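Skakis rock and mineral field kit

£166, or £246 with the hand lens and the hard case

I put the first Skakis together on my own kitchen table after a wet July on the lava flows, when the tin I'd been keeping my samples in gave up and everything ended up in the bottom of my rucksack in one gritty heap. I'm a volcano person at heart (basalt, mostly, and anything with olivine in it), so the kit leans that way, but plenty of customers take it out on limestone and come back happy.

You get a canvas roll with 8 specimen pockets, each with a flap and a card label you can write on in pencil. There's a streak plate, a small magnet on a cord, a steel scratch point and a bottle for dilute acid. The bottle comes empty, as I can't post acid. Your local school supplier may help, or use strong white vinegar and be patient with it.

The roll is sewn for me by Tsehay Tamiru, and she's changed the stitching on the pockets this year so that sharp edges don't work their way through. Scoria used to be terrible for that! If you've got one of the older rolls and it's starting to go, send it back and we'll restitch it for the cost of the postage.

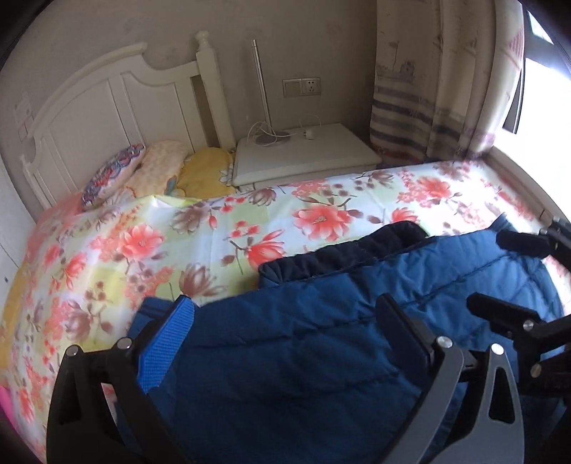 Photo: Fiona Jardine

Now, the hand lens. I went back and forth between two and settled on the Espiritu, which folds into its own cover and has a loop big enough for a bootlace. It's brilliant for picking out crystals in a fresh face. The one I used to sell, the Fakomis, was a bit cheaper but the hinge got stiff with ash in it and I was forever rinsing mine under the tap. I still have 6 of those left if anyone wants a spare – drop me a line and I'll sort you out a price.

The hard case is made by Seden and takes the whole roll plus a notebook. It floats, which I found out on a boat landing I'd prefer not to repeat.

A few things people ask me. No, there's no hammer in the kit, because everyone already has one they like or wants to choose their own. Yes, you can buy extra labels, they come in packs and I'll pop them in with your order. The roll can be washed by hand in cool water, but take the magnet out first or you'll be picking black sand off it all evening. And do check whether collecting is allowed where you're going. A lot of islands and reserves say no, and then I just use the lens and the notebook and leave the rock where it is.

Canvas colours are moss, slate and rust. Rust is out of stock until the next batch of cloth comes in.

Page updated 16 February 2018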